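**Trumside two-arm bench unit**
Supplied and supported by Wuvdale

The Trumside is a pair of robot arms on a shared metal frame, sold with the control box, gripper fingers and a year of software updates. It is meant for small packing rooms, repair counters and colleges that want to find out which jobs a machine can take over and which still need a person.

People ring us and ask if it can do the work of a packer. At present it can do parts of it. The table lower down gives the jobs we have tested at our own bench, with Mudassar Swati setting up and Sadia Mohmand checking results. We would sooner you read it before ordering than after.

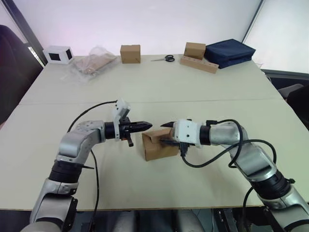

Opening boxes is the job most buyers want, and it is harder than lifting them. A person slides a thumb under a flap and feels when it gives. The arms have to do the same with narrow fingers, one working at the flap of a small corrugated box while the other comes in close from the opposite side. Card with a clean edge suits the machine best. For taped boxes we still advise that someone cuts the tape by hand, as we do not supply a blade and do not support fitting one.

| Job | Where it stands |
|---|---|
| Picking up small closed boxes | Ready for daily use |
| Opening an untaped flap | Works, slower than a person |
| Placing pegs in a drilled block | Ready, after set-up |
| Taking items out of plastic bags | Trials only |
| Folding cloth bags | Trials only |
| Using scissors | Not offered |

Clear plastic is the weak point. It shines, it moves when touched, and the camera loses the edge. Ama Korletey is working on this with the Drurkley software and we expect a first release in November. Households should wait. A kitchen or a laundry pile changes too much from one day to the next – a work bench does not.

**What you need**

- A flat, steady table at least 80 cm deep, pale and matt if possible
- A 13 amp socket within reach of the frame
- Even light, with blinds if there is a window nearby
- One member of staff trained to stop the arms

**Price and delivery**

Hire is £1,285 a month, with training for two people included. Collection at the end of the hire is free. Spare Fu finger pairs are sold separately, and in our tests a pair lasted almost 800 box openings before the tips needed changing.

For a trial with your own boxes, write to Fahad Jadoon in sales. Send six of each size, flat or made up, and he will pass them to the bench. Zuzana Michalík handles repairs and can be reached from 8 in the morning.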